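Tischwäsche aus weißer Baumwolle richtig waschen und pflegen

Diese Anleitung richtet sich an Haushalte sowie an Einrichtungen, die ihre Tischwäsche selbst aufbereiten. Sie gilt für strukturierte und glatte Gewebe ohne Beschichtung. Maßgeblich ist in jedem Fall das eingenähte Pflegeetikett.

Vorbereitung
Krümel sind im Freien auszuschütteln. Flecken von Rotwein, Kaffee oder Fett werden vor der Wäsche von links mit kaltem Wasser und Gallseife behandelt; die Einwirkzeit beträgt 20 Minuten. Fransen sollten vor dem Waschen locker zusammengebunden werden.

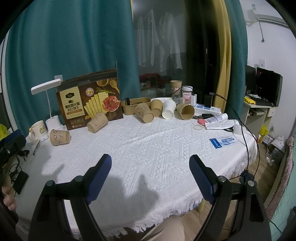 Weiße Tischdecke mit Zickzackmuster und Fransensaum auf einem runden Tisch

Waschen
Die Trommel wird höchstens zur Hälfte gefüllt. Für leicht verschmutzte Stücke genügt ein Programm bei 40 Grad, stark verschmutzte Baumwolle verträgt in der Regel 60 Grad. Auf Weichspüler ist zu verzichten – er mindert die Saugfähigkeit des Gewebes. Chlorhaltige Bleichmittel dürfen nicht verwendet werden.

Trocknen und Glätten
Die Decke wird noch feucht in Form gezogen und über zwei Leinen gehängt. Gewebe mit erhabenem Muster werden ausschließlich von links und auf einer weichen Unterlage gebügelt. Hartnäckige Liegefalten lassen sich mit Dampf lösen, 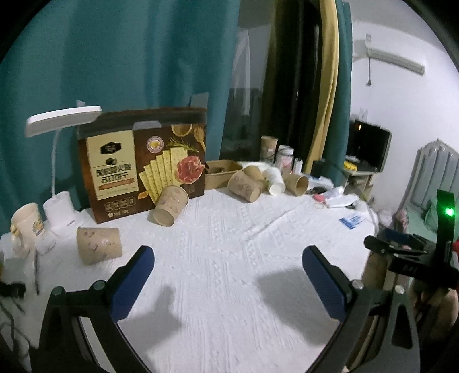 wobei das Bügeleisen knapp über dem Stoff geführt und nicht aufgesetzt wird. Anschließend muss die Decke vollständig auskühlen, bevor sie zusammengelegt wird.

Lagerung
Selten genutzte Stücke werden gerollt und in ungebleichtes Papier eingeschlagen. Kunststoffhüllen sind ungeeignet.

Fachliche Bearbeitung: Krystyna Sikora
Stand: 4. Dez. 2023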